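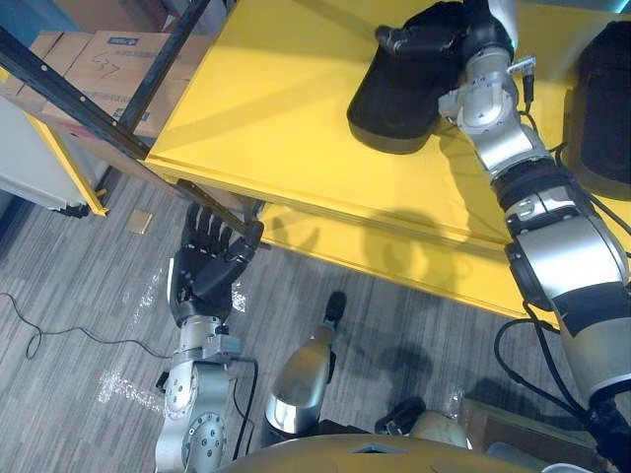
Unit 5 – tripods and heads, short notes

Payload first. Weigh body + longest lens, then double it. Body and lens 5 lb, so head rated 10 lb minimum.

Ball head = fast, one knob. Pan head = slower, better for level horizons. Video work needs a fluid head, we do those in January.

Center colum stays down unless you realy need the height. Thickest leg sections out first.

Plates – Prantl and Utevitz do not swap, check before you sign one out.

For next time: read handout 2, bring your own plate.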